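Wodumberg group reports bed-tidying result for two-armed robot

11/26/23

A small robotics group in Wodumberg has put out results for a training method that gets a humanoid robot to clear clothes off a bed and straighten the duvet. Short paper, plus stills from the trials. The method is called Goson and the group says it needs far fewer demonstrations than what they were using in May.
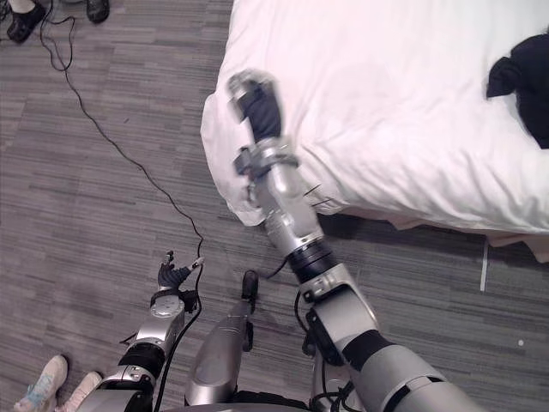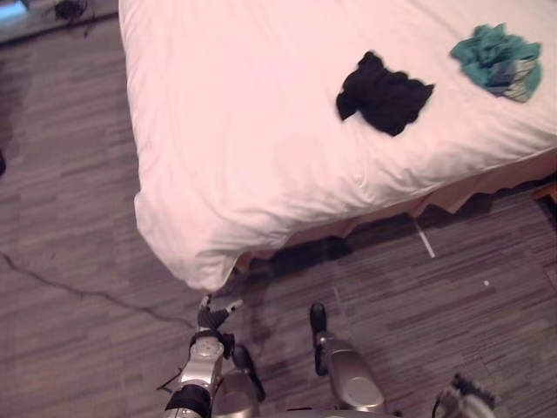
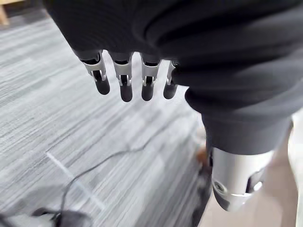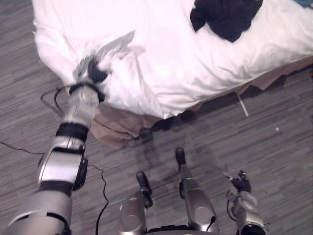

Stills from the bed trials.

Soft things are the hard part. A cup keeps its shape when you pick it up, a duvet doesn't, and a shirt dropped on a bed can land in any number of ways. Most earlier attempts by the group relied on the robot recognising a sleeve or a collar first and then planning from there. Goson skips that. It looks for a fold that can be pinched, tries it, and checks whether the cloth came along.

Volker Wunderlich, who led the work, said the idea came out of a bad week in the spring when the older planner kept freezing in front of a pair of trousers. "It wanted to know what it was looking at. We stopped asking it to."

The robot was trained on 44 demonstrations, all done by a person steering the arms remotely. It then had 25 goes on its own. In 8 of those it didn't finish — mostly it lost its grip on the duvet near the corner, and in 2 cases it took hold of the duvet and the garment together and dragged both. The rest were counted as done, meaning clothes off the bed and duvet roughly flat. Nobody measured how flat, which the paper admits.

Views from the head and from the wrist are both fed in. Taking the wrist view away hurt the results most with dark clothes, where the head view alone struggled to tell one fold from the next. Taking the head view away made the robot slow, and it tended to reach past the edge of the mattress.

Gunther Kohlhase, a co-author, was fairly blunt about speed. A person does the job in under a minute, the robot takes a good deal longer, and the paper leaves the timings to an appendix. "We'd rather it went slowly and let go when it should," he said. Letting go is still a problem aparently. Thin fabric sometimes stays caught on the fingers and the arm has to shake it off.

One bed, one room so far. The group wants to try other bedding next, including a heavier quilt and fitted sheets, which Wunderlich expects to go badly at first. There is also talk of using both hands on the duvet at the same time — the present version mostly works with one and keeps the other back for balance.

Code is promised under the name Dunda, no date given. Ackermann, the firm paying for part of the work, gets teh first look at it and has not said what it plans to do with the method. The group is taking questions by email until the new year.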